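Trudasura DA-54 Dark Adaptation Lamp Controller

Home > Vision Laboratory > Adaptometry > DA-54

The DA-54 drives a bleaching lamp and a dim test light for measuring how quickly the eye recovers sensitivity after exposure to bright light. It is supplied to teaching laboratories and vision research groups. Not for clinical diagnosis.

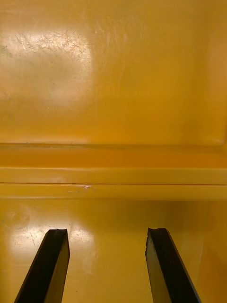
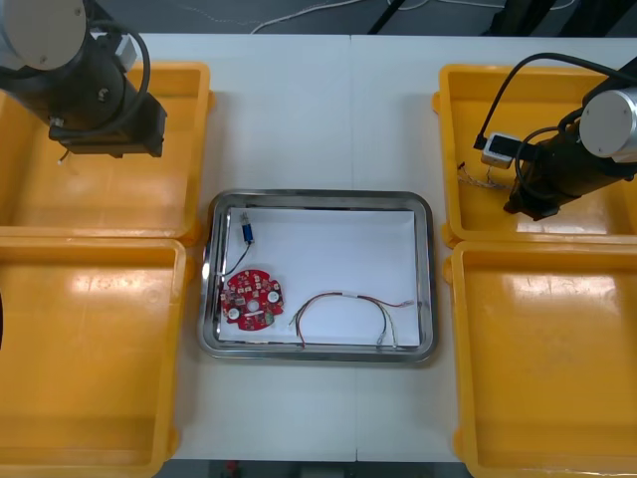
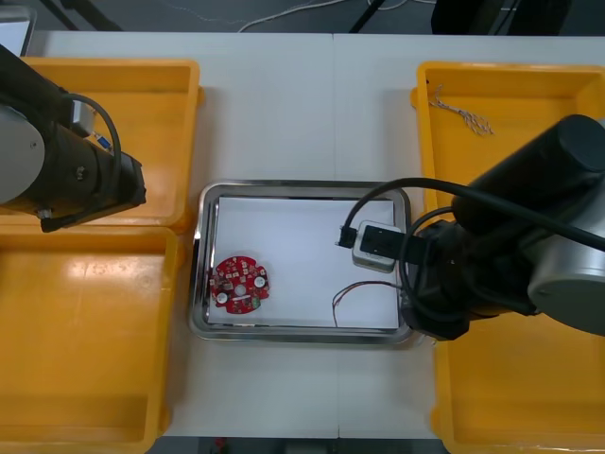 Background

The retina contains two classes of receptor used for seeing. Cones work in daylight and carry color information. Rods work in dim light and carry none. Bright light breaks down the pigment in both, and sensitivity stays low until the pigment is rebuilt. Cones recover first and level off after several minutes. Rods recover more slowly but reach a far lower threshold. A plot of threshold against time therefore shows two curved sections joined by a kink, known as the rod-cone break.

To record this curve properly, the bleaching light has to be the same for every subject and the test light has to be dimmed over a very wide range without a change in color. The DA-54 handles both from one controller.

Operation

A session starts with the bleach. The subject looks into the Erkell diffuser while the controller holds the lamp at the selected level for the programmed time. At the end of the bleach the lamp switches off, the session clock resets to zero, and the test light is enabled.

The test light is presented in short flashes. The subject presses the response button when a flash is seen. After a response the next flash is dimmer; after a miss it is brighter. Each reversal is stored with its time stamp. The operator can pause the staircase at any point, but the session clock keeps running, as recovery continues during the pause.

Dimming is done with pulse width at the upper end of the range and with a neutral filter at the lower end. The filter is moved by hand when the front indicator changes from green to red. Enter the filter position on the keypad before resuming, or the stored thresholds will be offset.

Specifications

Bleach lamp: white LED, regulated current
Bleach duration: adjustable, 1 to 100 seconds
Test light: green or red, selected at the front panel
Stored events: 3000 per session
Output: USB, comma-separated text
Display: red segments, can be blanked during a session
Response button: silent action, wired
Ambient requirement: fully darkened room

Supplied with the controller

Erkell diffuser, chin rest clamp, neutral filter in holder, response button, USB cable, power supply, and printed manual. The chin rest itself is sold separately.

Notes on use

Red test light gives little or no rod section in the curve, because rods respond poorly to long wavelengths. This is useful for comparison runs but is often mistaken for a fault. Check the color selector before contacting support.

Phones, status lights on other equipment, and gaps under doors are the usual causes of a threshold that stops falling too early. Blank the display and cover any indicators in the subject's line of sight.

Allow the lamp to warm up before the first bleach of the day. Level readings taken straight after switching on will drift.

Compatibility

The DA-54 accepts the diffuser and filter holder from the older DA-53. The DA-53 response button uses a different plug and will not fit. Session files from both models open in Sriwong Curve Viewer; files from the DA-53 must be imported with the legacy option checked.

Ordering

Orders and calibration returns are handled by the Jotdale office. State the mains plug type when ordering. Controllers sent in for calibration should be packed with their own diffuser, as the two are calibrated as a pair.

Page last revised Saturday, January 13, 2018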